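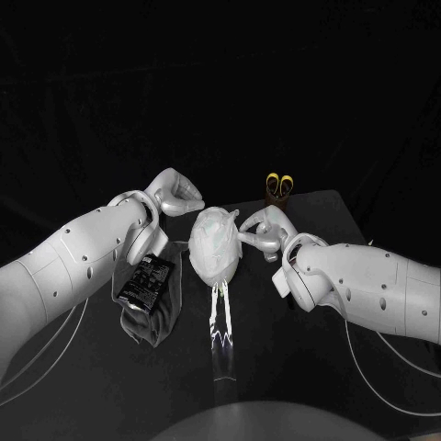 September, morning session, bench 2

Wrapping notes, continued from the last page. Good day so far! The soft bundles are finally starting to feel like something we could hand over to Burnville without a page of warnings attached.

Stock for today: the thin clear film from Kodley (the crinkly one, roll 57) and the thicker matte film from Gekenton. Filling is the white batting, same as before, rolled by hand into an egg shape and wrapped once around, ends tucked under. No tape on the first set. I want to see what the film does when it's left to itself.

Kodley film first. It's noisy and it holds every crease you put in it, which I had down as a fault last month and have now completely changed my mind about. The creases grip each other. Tuck the tail under, press the side for a few seconds, let go, and most of them stay shut. The matte film is much nicer to look at and slides open again while you're reaching for the next one. Annag Matheson came by and tried three of the matte ones herself and got the same result, so it isn't just my tucking.

Things that made a difference:

Film cut at 300 mm square. At 250 there isn't enough tail to go under, and the bundle sits on a ridge and rolls. I cut a few larger just to see and ended up with a big wad of plastic at the bottom, like a badly wrapped sandwich.

Batting weight. 99 g is lovely. Full enough to push back against the film, soft enough to squeeze without the ends popping out. I tried packing more in and the wrap went tight and shiny and split at the fold. Went back to 99 and stopped fiddling.

Where you press. Side pressure, low down, works far better than pressing on top. Pressing on top flattens the egg and the air goes straight out through the tuck, and you can hear it go. From the side the air moves up into the loose part of the film and the bottom stays put. Lovely to watch once you know to look for it. Annag says the people at Idahosa wrap their bread proofing cloths this way, thumb low, and I believe her.

Bench surface. The dark gray top is a big improvement on the old white one for this work. Clear film on a white bench was hopeless, I kept leaving offcuts behind and finding them stuck to my sleeve at lunch. On the gray you get pale bluish highlights along every wrinkle and can see where the film has bunched. With the black cloth up behind, even better. Please leave the cloth up!

Didn't work: warming the film with the hair dryer. It went limp and clung to my fingers. Also didn't work: double wrapping. Twice the noise and no better hold.

11:40. Shelf test started. Bundles from the Kodley set are on the middle shelf, tucks facing down, not touching each other. Matte set on the shelf below. Please don't squeeze them, however tempting (I know, I know). If one has come open, leave it as it is and write the time on the sheet clipped to the shelf.

After lunch: tried a small twist at the tail before tucking, half a turn, no more. Very promising. It makes a little knot of creases that sits flat under the weight of the bundle. A full turn makes a stalk and the thing rocks. I'd like to run the matte film with the half twist too, it might rescue it.

To do
Ask Kodley if roll 57 and the newer rolls are the same thickness, the new one feels stiffer at the edge
Cut more squares, 300, and keep the offcuts in the bin under the bench
Matte film with half twist
Borrow the small scale back from room 101
Move the sample labels somewhere they won't curl

15:20. Checked the shelf. Kodley all shut. Two of the matte ones open at the tail. Will look again before I go.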